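Robots practice taking old computers apart, and get better at the fiddly bits

4 February 2021

A research team at the Fluralberg lab has taught a two-armed robot setup to work inside a used desktop computer and pull out the parts worth saving. The method, called Nuchit, was tested on the kind of office towers that arrive at recycling centers by the truckload, and the results are really encouraging.

Taking a computer apart sounds simple until you try to get a machine to do it. Every maker puts the latches somewhere else. Cables droop in front of things. A memory stick needs its clips opened first, and an expansion card that gets pulled at a slight angle will jam in its slot. People handle all this by feel, with a wiggle and a bit of patience, and that wiggle is exactly what the team wanted the robot to learn.

Nuchit splits the job between 2 kinds of camera view. A fixed camera looks over the whole work table and helps the system decide which part to go for next. A small camera near the gripper takes over for the last stretch, when the fingers are close to the board and the wide view is no longer much help. The switch between the two is learned as well, so there is no set distance at which one view hands off to the other.

The training data came from people guiding the arms by hand through 2,438 removals of cards, drives and memory. The team then tried the system on 321 removals in computers it had not met before. It did best on hard drives and expansion cards. Memory came next, and cable plugs were the hardest by a good margin – the small ones with a locking tab still beat the robot more often than not.

One result surprised the group. Failed attempts turned out to be very useful for training, as long as they ended with the person backing off and trying again. With those recordings left in, the robot learned to let go of a stuck card, shift a little and take a new grip. Without them it tended to keep pulling.

The work is part of Gikar, a wider project on reusing electronics. Parts that come out whole can be tested and sold again, and that is worth a lot more than shredding them for metal. A recycling plant in Drornlow has agreed to host a longer trial starting in March, with a bigger mix of computers and a good deal more dust.

The team plans to share the recordings and the training code once the trial is under way. Next on the list are laptops, where almost everything is glued, screwed or folded under something else. We can't wait to see how that goes!

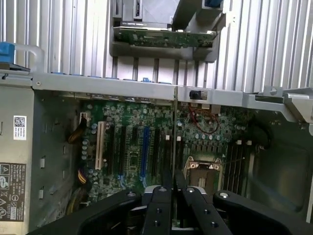
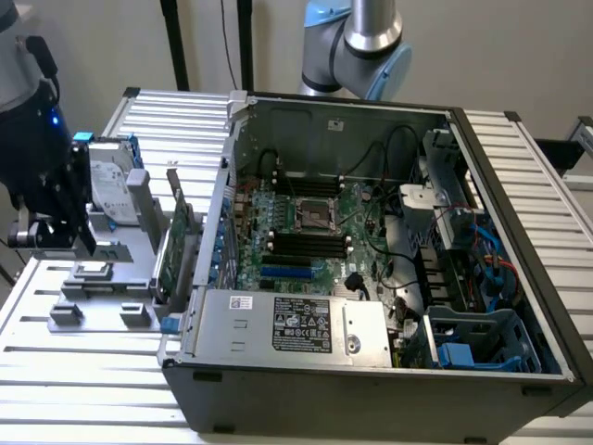
Inside the open tower from the gripper camera (first picture), and the work table with both arms (second picture).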